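To: Field Robotics Maintenance List
From: Bronwyn Dunstan
Subject: Re: Camera mount and wheel encoder checks on the survey rover

Thibault Hervieu wrote on Wednesday:

> Colleagues,
>
> The Brasness rover is due back on the road segment next week. Before
> it goes out, could someone confirm the current service procedure for
> the forward camera? The sheet in the cabinet still refers to the old
> bracket. I would also like to know whether the encoder should be
> recalibrated after the tire change, or whether the previous value of
> 1,325 counts per wheel turn may be kept.
>
> T. Hervieu

Dear Thibault,

Thank you for your message. The sheet in the cabinet is out of date and should be withdrawn. Guadalupe Alvarado has prepared a revised version, which will be placed in the shared folder once Gwenaël Perrin has signed it. Until then, please follow the steps given in this message.

The forward camera now sits on the Pruvora bracket, held by four screws. Switch off the main battery and disconnect the camera cable at the rover end before touching the bracket. Tighten the screws in a cross pattern, a little at a time, and check that the rubber washers are seated flat. Two washers were found split at the last service – replacements are in the drawer marked Rolland. Clean the lens cover with the cloth supplied, then focus on a target placed 16 meters ahead and lock the ring.

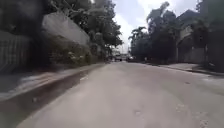
Focus must be checked again with the rover moving at walking pace. A sharp picture on the stand is not sufficient for acceptance. If the edges smear while the center of the road remains readable, shorten the exposure by one step and repeat the run. If the whole picture is soft, return to the focus target first. Potholes and patched concrete should be entered in the log by hand for the time being, as the surface detector has not been approved for blurred input.

With regard to the encoder, the previous value may not be kept. The new tires are slightly larger, and the distance error builds up over a long straight. The value measured on the bench after the change is 2,020 counts less the gearbox correction, as set out in Timothée Lebrun's note. Please do not enter the bench figure directly. Run the calibration routine in both directions and store the result under the present tire set.

The drive belts are to be inspected every 8 operating hours. This interval applies to both sides, including the belt that was renewed in September.

Requests for parts should be sent to Dosomo through our office and should quote the rover's asset tag.

Regards,
Bronwyn Dunstan
Equipment Office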